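# Dogar acoustic notes

Measurements and listening notes on mid-price steel-string acoustic guitars. Read the caveats before you quote anything from this at a shop assistant.

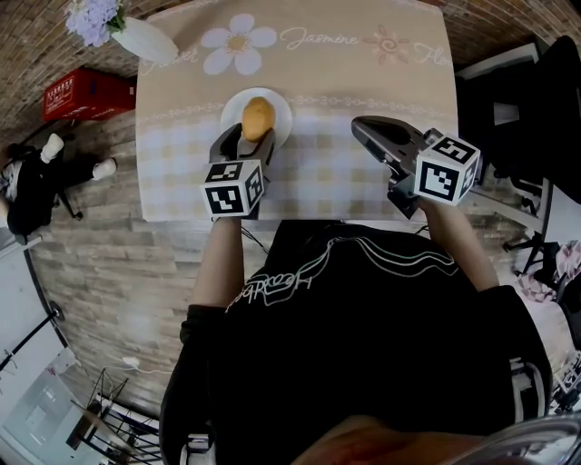 I started keeping these notes because I was tired of reading that a guitar "opens up" after a few years. Maybe it does. I have yet to see anyone record the same guitar with the same strings at both ends of the wait. What I can offer is smaller: 44 guitars, one player, one room, and a spreadsheet that says what was done to each of them.

Last proper revision: Jan 15, 2022. Small typing fixes since then aren't logged.

## What's in the folder

| File | Contents |
|---|---|
| `guitars.csv` | One row per instrument: body shape, top, back and sides, scale length, string gauge |
| `takes.csv` | One row per recording, 210 in all |
| `audio/` | Mono WAV files, named by guitar number and take number |
| `blind.csv` | Scores from the blind listening |
| `notes.md` | My own remarks. Opinion, all of it |

The makers covered are Avton, Wilska and Putura. Avton is over-represented, as a local shop had plenty of them and let me sit in the back. If you average across the whole set you are mostly averaging Avtons, so don't.

## How the takes were made

Every guitar got new strings of the same make and gauge, then a day to settle. I played an open G, a first-position scale, and a strummed passage in D. Same plectrum. The microphone sat level with the 14th fret on the dreadnoughts and at the 12th on the smaller bodies, and I now think that was a mistake. It flatters the small guitars. The `mic_pos` column tells you which is which, and you should compare like with like.

Takes made before April of the first year have no humidity reading. I left them in, but `humidity` is blank for those rows and I wouldn't use them for anything to do with the tops.

## The rosewood question

People write to me about this more than anything else, so it gets its own section.

The claim is that solid rosewood back and sides give deeper bass and a longer ring than mahogany. In these recordings the Wilska rosewood models do ring longer on the open G. They also have lighter bracing than the Wilska mahogany models, a different bridge, and cost a good deal more. Which of those you are hearing, I can't say, and neither can the catalogue.

For the blind listening I asked 10 players to sort pairs of clips into rosewood and mahogany. The results were close enough to guessing that I wouldn't put money on any of them, including the two who were very sure. Ten people is a tiny group. It proves nothing about the wood. It does make me less patient with reviews that hear "chocolatey lows" through a laptop.

## Known problems

- Guitar 14 had a loose brace that I only found afterwards. Its takes are still in, with `fault = 1`.
- Two Puturas were set up with a lower action than the rest. The buzz on the strummed passage is real.
- My strumming got better as the project went on. Later takes are more even, and that could easily be mistaken for better guitars.
- `price` is what the shop asked on the day. Some had been marked down, some had a case thrown in.
- The `age` column comes from serial numbers where I could decode them. Avton's numbering makes no sense to me before the factory move, so treat older Avtons as undated.
- There is a fridge in a few of the quieter takes. You'll hear it below the low E.

## Please don't use it for

Ranking makers. Three people have tried, and all three put the maker they already owned at the top.

Training anything that claims to name a tonewood from a clip. It will learn the room, the microphone position, or me.

Settling arguments about vintage instruments. There aren't any in here. The oldest guitar I'm sure of is a Wilska with a replaced saddle and a repaired crack along the lower bout, and it sounds like a guitar with a replaced saddle.

## Corrections

Open an issue with the guitar number and take number. "Guitar 9 sounds off" isn't enough to go on. If you think a wood is listed wrongly, send a photo of the label or the end grain. I've changed four rows that way so far, and in one of them the maker's own website had it wrong.

## Licence

The audio and tables are free to copy and change, with credit to the Dogar notes. `notes.md` is mine, so quote it if you like but leave the wording alone.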